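Flirberg cabinet set: README
Opening and closing small cabinets with a hand-held gripper, recorded at the Padilla workshop
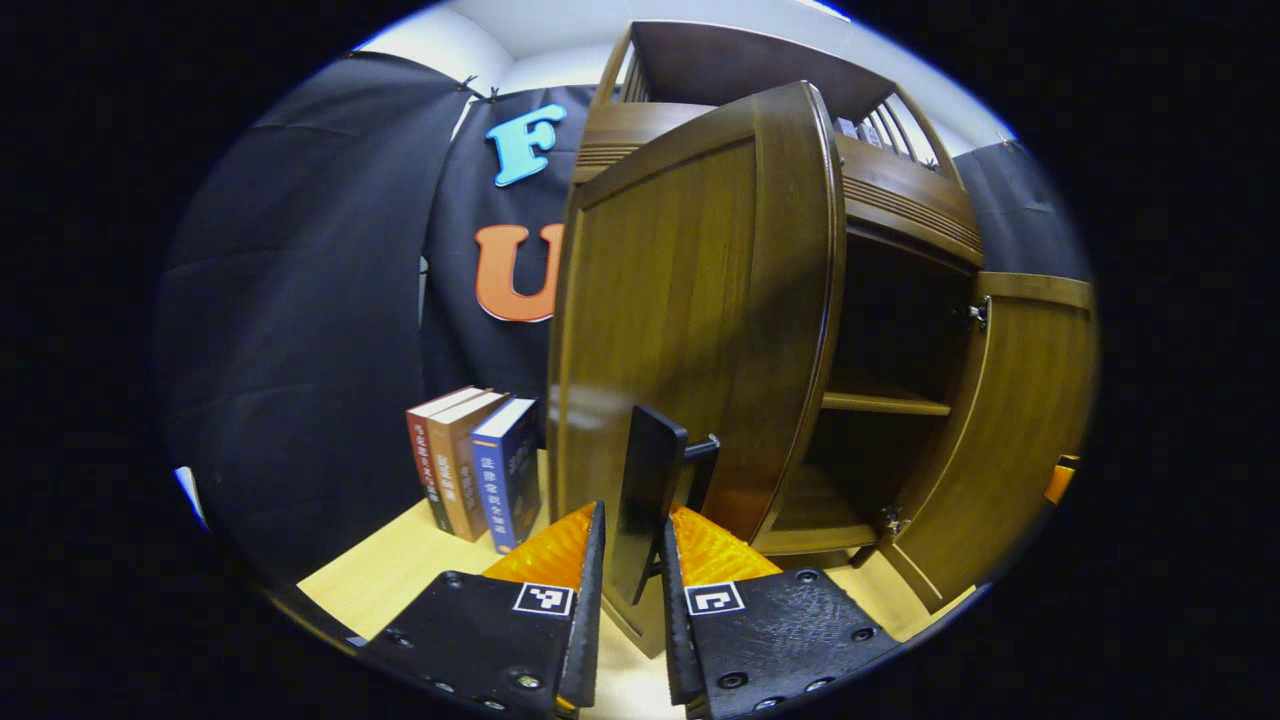

What's in it

3588 clips, 18 of us holding the gripper at one point or another. Most of it is cabinet doors, plus putting flat things and books in and taking them out again. I wrote this file on July 8, 2018, so if the folder has grown by the time you read it, trust the folder.

Why I bothered

I pack and check furniture at Padilla, and opening every door to test the hinges is a big chunk of my day (my wrists can tell you all about it). Grameo wants an arm to do the door check. Fine by me! But I wanted the people who know the doors to be the ones showing it how, so we did the recording ourselves, on paid time.

What changed on the floor

Two stations went over to recording in March. The first 2000 clips were slow going and people grumbled, me included. Now we swap every hour, and the door check has one less person on it. That person moved to repairs, and nobody lost hours. I'm still waiting to see what happens once the arm is really running, and I'd like that in writing.

Known problems

Left-handers are thin in here. Glossy doors throw glare in some clips. Labels were typed in Flusby during breaks, so expect typos, and "dor" means door.

To do

Split out the failed grabs. Redo the drawer labels.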